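Workshop notebook, restroom cleaning pilot
February, entry 51

Kettle on at 6:40. Weston's people are not due until after lunch, so I have the morning to write down what the last stretch has taught us before somebody puts it on a slide and rounds off the corners.

Where we are. The client building (Astau, the whole of it, ground floor to roof) has 300 fixtures if you count the way the contract counts, with a sink and its mirror as one fixture and a toilet as one fixture whatever condition it is in. The day crew does the public floors, the evening crew does the rest. The pilot covers lifting and lowering lids and seats, brushing the bowl, and wiping the flush plate. It does not cover floors, bins, soap, paper, or any of the other things that, according to the crew, make up the actual job. I wrote that sentence on the whiteboard in the first week and somebody from the project office erased it.

Demonstrations. As of last night we have 786 usable ones. Usable means both fingers visible all the way through, tracking held, and the person did the thing the file name says they did. My own early recordings fail mostly on the third test. The cleaners' recordings almost never do. They pick up the gripper, complain about the weight, and then do the task in one clean motion because they have done it on the order of every working day of their lives. I narrate to myself, stop, go back, and brush the same spot again. A policy trained on me would be a nervous machine.

Ľubomír Jelínek came down again to record for us. He has been on the evening crew longer than the building has had its current name, and he is the only one who reads the task sheet all the way to the bottom, usually aloud. Two remarks from him that I want kept:

First, the order is wrong. Our sheet says lid, seat, brush, wipe. He says plate first, while the cloth is clean, then everything else working downward, and the brush at the end with the cloth already put away. We had the wipe last because it was easier to cut the recordings that way. He asked who the sheet was for. I have changed the sheet. This means the older recordings are in the old order, and we either split them into single steps or throw them out. I vote split. Bednárik votes throw out, but Bednárik doesn't have to record the new ones.

Second, the brush. He holds it low, near the bristles, for the rim, and shifts up the handle for the rest. The gripper can't shift its hold without putting the brush down somewhere, and there is nowhere in a restroom you want to put a wet toilet brush down. He stood there with it for a while, looking at me. We are going to need either two tools or a handle with two stops on it. Sketch on the next page, not to scale, not to be shown to the client.

What it changes for the crew. I keep getting asked for a paragraph about this and keep writing one that sounds like an airline apology, so in plain form:

The hours. The project plan has a line that says "time released." The crew found that line before I did. Released to what, they wanted to know, and the project office said higher-value tasks, and the crew said which, and there was a pause. I have since asked for a written list. What I have so far is glass partitions and "guest-facing presence." Jelínek says he has been guest-facing for years and the guests look at their phones.

The knees and backs. This one is real and I don't want it lost in the grumbling. The low reach behind the bowl is what everybody names when you ask what hurts. It is also the one motion we have not put in the pilot, on the grounds that it is difficult. So at present the machine is being taught the part of the job that bothers people least. I said this at the last review and it was noted, which is a technical term meaning it was typed.

The watching. Someone has to be with the unit on every run for the trial period. The plan calls this person an attendant. On the rota it turns out to be whoever was going to clean that restroom anyway, now standing next to it with a stop button. Asked for the attendant role to carry the higher pay step. No reply yet. Asked again this morning, with more people on the copy line.

The recordings. The crew wanted to know if they get paid for demonstrations and whether their speed is being compared. Yes to the first, same rate as a shift, I have that in writing from Weston. No to the second, and I have removed the operator column from the shared sheet so that it stays no. There is a paper list in my drawer for payroll and that is the only place names and sessions meet.

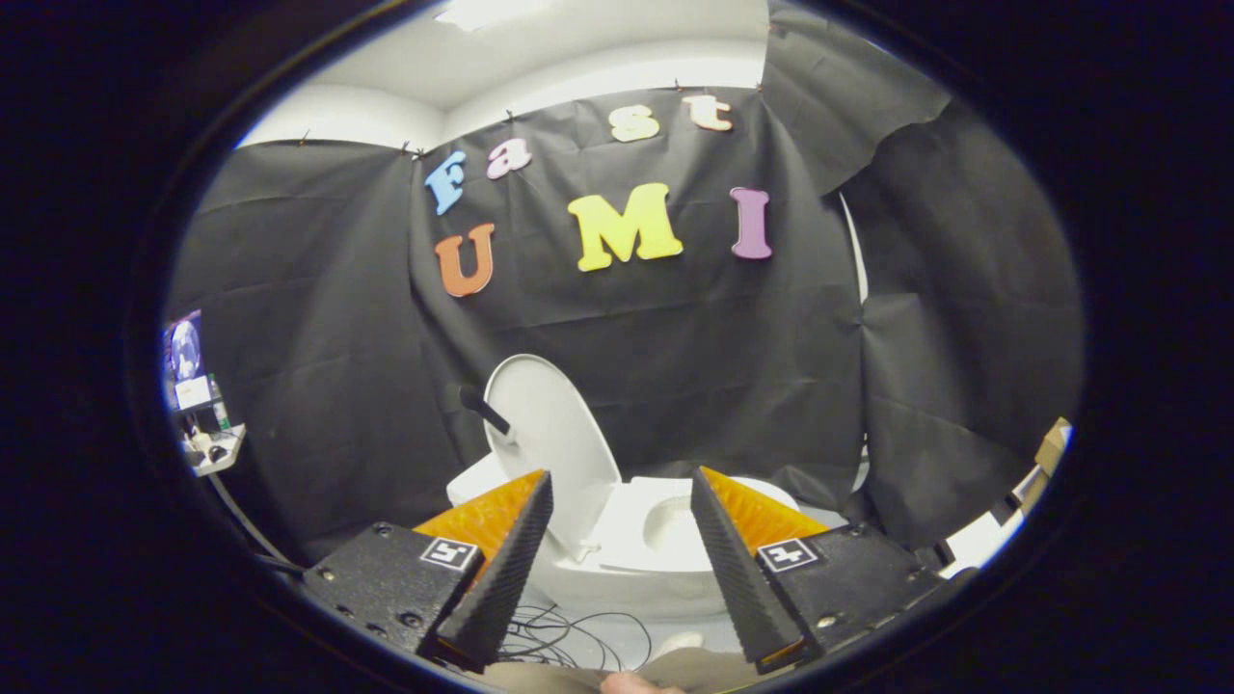

Teaching a lid is harder than teaching a brush, which surprised everybody except the people who clean. A lid has a point past which it stays up by itself and a point before which it comes down on your tool, and the two are different on every model in the building. For collecting purposes we now treat lid up as a starting position of its own, with the white lid leaning back toward the black sheeting, under FAST UMI in foam letters, and the gripper fingers held wide apart before the approach. The lettering has raised the tone of the booth considerably. It is now the best-decorated restroom on the property, and the evening crew has asked when theirs will be done. The creases in the sheeting are less festive. I'd like to compare a batch with it pulled flat against a batch with it left sagging and see if the tracking cares, before anyone spends an afternoon with an iron. Cables on the floor in front of the bowl want routing to the side too, as the approach is exactly where people put their feet.

Lid results on the test unit, for the record: it closes gently on the Fovon seats, which have a damper and would close gently for a falling brick. On the plain hinges it lets go too early. Bednárik calls this a release timing issue. Jelínek calls it a slam, and says he was told off for the same thing in his first week.

To do
– Split old recordings into single steps, new names, old order kept in a side column
– Two-stop handle: ask the machine shop for 2 of them, one to break
– Move the cables
– New task sheet printed large, plate first
– Low reach behind the bowl: record a small batch even though it is not in scope, and have it ready when somebody says it can't be done
– Chase pay step, third time
– Coffee for the recording sessions out of the project budget and not out of my pocket

12:50. Weston's people are early. They have gone straight to the glass partitions and are discussing presence.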